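Notebook, teleoperation bench
January 10, 2025

Continued from the page before. The controller files from yesterday are copied to the shared drive, folder Tosh, and I deleted the double ones. If somebody still needs the old names, ask me before Monday morning, then I empty the trash.

Task for this week is still the two-arm one in simulation: take the blue stick with the right gripper, bring it over the tray, let the left gripper come close, pass it over inside the tray walls, put it down. We drive both arms by remote control with the Olano hand controllers. The real bench stays switched off until the wrist cable is replaced.

Start of the day was slow. The left controller had a drift again, the arm was going slowly up when I kept my hand still on the table. I did the calibration two times. The first time I forgot to close the viewer, and the offsets were not saved. Second time it was fine and the drift did not come back until lunch. I wrote the order of steps on the paper next to the monitor: close viewer, put both controllers in the stand, calibrate, open viewer. Please keep this order.

I recorded 11 demonstrations before the break. Three of them I marked as bad in the log. In two I closed the right gripper too early and pushed the stick against the wall. In the third one the pass was good, but I waited so long before it that the recording is mostly a standing arm. I do not think it is useful to train on my hesitation.

What I noticed about my own driving:
– I move the right arm well and the left arm badly. When I look at one gripper, the other hand follows a little without my wish.
– It helps to park the left gripper open beside the tray first, and only then to work with the right one. If both move together I lose the depth.
– From the top view the height is hard to judge. I was using the shading on the tray wall to guess how low the hand is. It works, but it is tiring for the eyes.
– The clutch pedal should be pressed before I change my grip on the controller, not during. I knew this in November and I had to learn it again.

The total in the set is now 428 episodes, with the bad ones still inside. After filtering I expect to have a smaller number, but I did not run the filter script today, it wants the new log format and the old half of the set is not converted. The conversion stopped at episode 203 with an error about a missing timestamp. I opened the file by hand and the timestamp is there, only written with a comma. So probably this one came from the other computer with the other language setting. I will change the reader to accept both and start again from this episode.

Afternoon: tried slower scaling for the right hand. At half scale the approach to the tray is smoother, but I need the clutch more often and my wrist gets tired. At full scale it is faster and uglier. I left it between the two, the value is in the config in the Tosh folder. The long episodes have about 1427 steps with this setting, so the time limit has to go up a little or the last part will be lost.

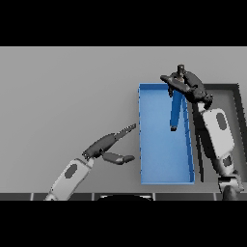

Olach Teleoperation Group, Trirnik Robotics Workshop

The parking position I mean is the one with the left gripper open, near the left wall of the tray and level with its middle, while the right one holds the stick over the upper part. I would like that all of us stop there for a moment and then begin the pass. If everyone starts the pass from a different place, the policy will see too many kinds of approach, and we do not have so many episodes for that.

Open question: do we want the stick upright at the pass or more flat? I drive it upright, it is easier for me to see the lower end. The people on the evening shift prefer flat, I think. We should decide and write it on the wall.

To do on Monday:
– fix the comma in the reader, restart conversion
– raise the time limit
– ask for a second pedal, the old one sticks
– record again the three bad ones, same start positions

Controllers are charging in the stand. Simulation computer is left on, please do not log me out.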